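Leave One Wall Alone

14 comments | 200 shares

My kitchen has four walls and three of them are busy. One has the cabinets, one has the window and the sink, and one has the shelf with the radio, the calendar and the nine mugs my mother left me. The fourth wall is plain. It has been plain for 18 years, and I get asked about it more than I get asked about anything else in the apartment.

People want to help. Neusa Lopes, who lives upstairs, once brought me a framed print of the harbor at Vilcombe and held it up against the paint before she had taken off her coat. My brother-in-law thinks a row of hooks would be useful. The last time I went to Peletti for a lamp, the salesman drew me a sketch of a shelving system on the back of a receipt. It was a good sketch. I kept the receipt and did not buy the shelves.

I think we have become too quick to fill walls. I don't mean that everyone should live in a white box, and I have no interest in the kind of house where the fruit bowl has been chosen to match the floor. I like things. I own plenty of them. My complaint is with the idea that an open stretch of wall is a job that hasn't been done yet.

When I moved to Guimarães Street in 2000, the landlord was a man named Welington Bastos. He had painted every apartment in the building himself, in pale colors, and he asked tenants to live with the walls for one winter before they drilled into them. Most of us took this as stinginess about plaster. By January I had changed my mind about where the table should go, twice, and I was glad there was no row of holes marking my first idea.
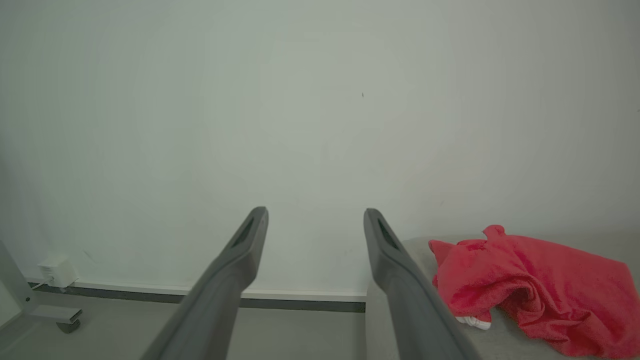

A plain wall shows you the light in a room. It also shows you how clean the room is, and I admit that this is a mixed benefit. Smudges collect low down, where shoes and chair backs and bags touch it. I go over mine with a damp cloth when I do the floor. It takes a few minutes. Cleaning behind a bookcase takes most of a morning, and so people don't clean behind the bookcase.

Then there are the outlets. Every room I have lived in had at least one outlet that ended up behind something heavy, with a charger in it that I could reach only by lying on my side. Furniture goes up against the wall, the plug goes behind the furniture, and after that a simple thing like moving a cable turns into moving a sideboard. If you leave a wall clear, you can get at what is plugged into it. A small white adapter and its cord near the baseboard don't bother me. I would sooner see them than hunt for them.

The baseboard deserves a word too. It gets kicked, mopped and bumped by the vacuum, and it does its work without much thanks. In a crowded room you never look at it. I repainted mine last spring with a can of Viltent gray, and I could do the whole length of the plain wall in one go, kneeling on a folded towel. For the other three I had to work around the stove, the trash can and a radiator, and it shows.

The argument I hear most often from the other side is that a bare wall feels cold. I understand this. My sister's first place felt cold, and she hung rugs on everything and was happier. But I think much of the coldness came from the single bulb in the ceiling. With a decent lamp turned toward it, a pale wall gives a good deal of light back to the room.

Neusa's harbor print hangs in my hallway now. She checks on it when she visits, and then she comes into the kitchen and looks at the plain wall, and asks whether I have thought any more about a clock.

Related
The case for a smaller table
Why I stopped buying storage boxes
Painting baseboards without tape
What to do with your mother's mugs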